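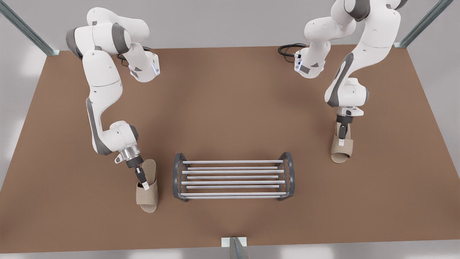 4. Setting Up Your Deal Alerts

Now that your Plarkex account is open, it's time to tell it what you like to shop for, so the good prices come to you while you get on with your day. Pour yourself a coffee and take it slowly - everything in this section can be changed later.

1. Sign in and choose Alerts from the menu on the left. If you came to us from the old Gundevley coupon list, your saved stores will already be there waiting for you.

2. Click New Alert and type a plain word or two, such as "saucepan" or "bath towels." Short words work best, and you can always narrow things down once you see what comes in.

3. Enter your top price. This is the price after any code but before shipping, so leave a little room if the store charges for delivery.

4. Pick your stores. You may follow up to 300 of them, though most of our readers are very happy with a handful (Herrera and Skatmont are both good places to begin if you buy a lot for the kitchen).

5. Choose Email, Text or both, then click Save.

Note: Text alerts come from the short number 3753. Please add it to your contacts so your phone doesn't tuck our messages away with the junk.
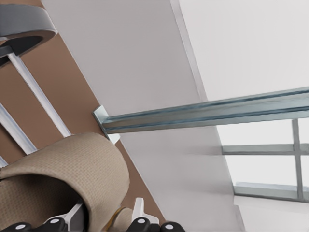

Fig. 2. Interior view with white slats and rail.

6. Send yourself a test by clicking Try It. If nothing has arrived after a few minutes, check your spam folder, then go back to step 5 and look over your address for typos.

Caution: An alert is not a purchase! Codes can run out very quickly, especially on a Saturday morning, so always check the total in your cart before you pay.

Caution: We will never ask for your card number in an alert. If a message does, please delete it and let Hajnalka Fodor at our help desk know - she answers at extension 1495 and is glad to hear from you, even if it's only a small question.

To pause your alerts while you're away, open Alerts again and slide the switch at the top to Off.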